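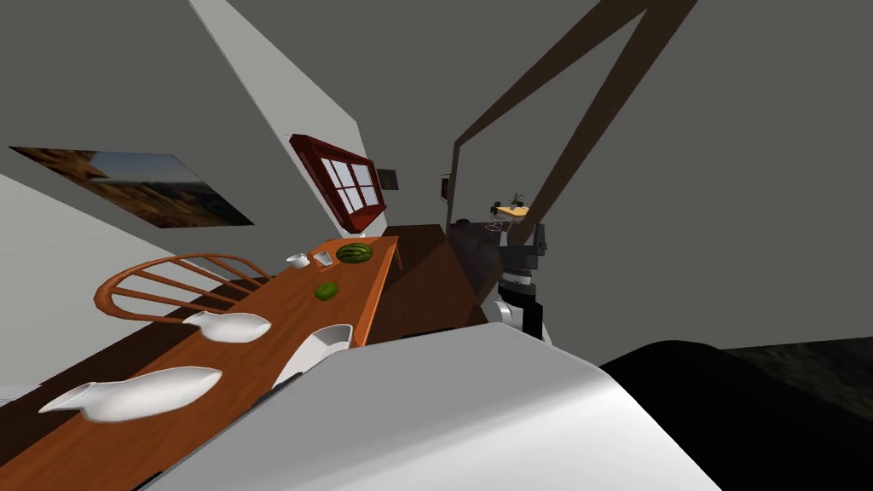

Melones y vajilla blanca sobre una mesa de madera.

El pleno municipal de Malura da marcha atrás con el registro de intereses

El grupo de gobierno retiró anoche, a última hora, la propuesta que habría permitido a los concejales dejar de publicar sus actividades privadas. El texto llegó al orden del día como enmienda al reglamento interno y se había aprobado en comisión sin debate. Pasadas las nueve, después de un receso de 30 minutos, el portavoz anunció que no se sometería a votación.

La enmienda modificaba el artículo 8. Según la redacción que se repartió a los grupos, las declaraciones seguirían entregándose en secretaría, pero solo podrían consultarse con autorización previa de la alcaldía. También elevaba a 3.000 euros anuales el importe a partir del cual hay que declarar un ingreso ajeno al cargo. Hoy no existe ningún mínimo.

La concejala Parvaneh Zamani, de la oposición, presentó un escrito contra el cambio y pidió que constara en acta quién lo había redactado. No obtuvo respuesta. «Si el registro existe para que lo lean los vecinos, no entiendo que haya que pedir permiso al alcalde», dijo en su turno. El portavoz del gobierno, Kianoush Shirazi, sostuvo que la intención era proteger datos personales y que la propuesta se había explicado mal.

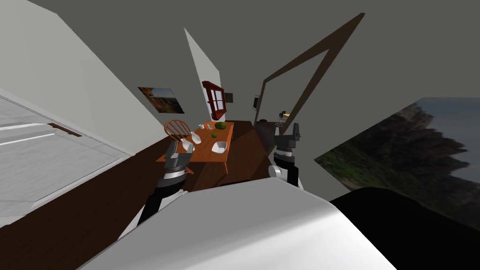 Shirazi admitió que en los últimos días habían llegado al ayuntamiento unas 30 quejas por escrito, la mayoría de vecinos del barrio de Dikberg. Allí sigue abierta la discusión por la cesión del solar de la calle Rashti a la promotora Trendumora, y varios de los escritos relacionaban un asunto con el otro. El gobierno municipal niega que tengan algo que ver — la cesión, recordó el portavoz, se tramita desde el mandato anterior.

La retirada no cierra la cuestión. El equipo de gobierno quiere llevar en agosto un texto nuevo, que en principio mantendría la consulta libre y dejaría fuera de la publicación el domicilio y los datos de familiares. La oposición pide que antes pase por exposición pública y que la secretaría emita un informe. Sobre el mínimo para declarar ingresos no hay acuerdo, ni siquiera dentro de la mayoría: dos de sus concejales se ausentaron durante el receso y no volvieron a la sala.

Mientras tanto sigue en vigor el reglamento actual. Las declaraciones pueden consultarse en la secretaría, en horario de mañana, presentando un documento de identidad. El acta de la sesión se publicará en el tablón municipal cuando la apruebe el próximo pleno.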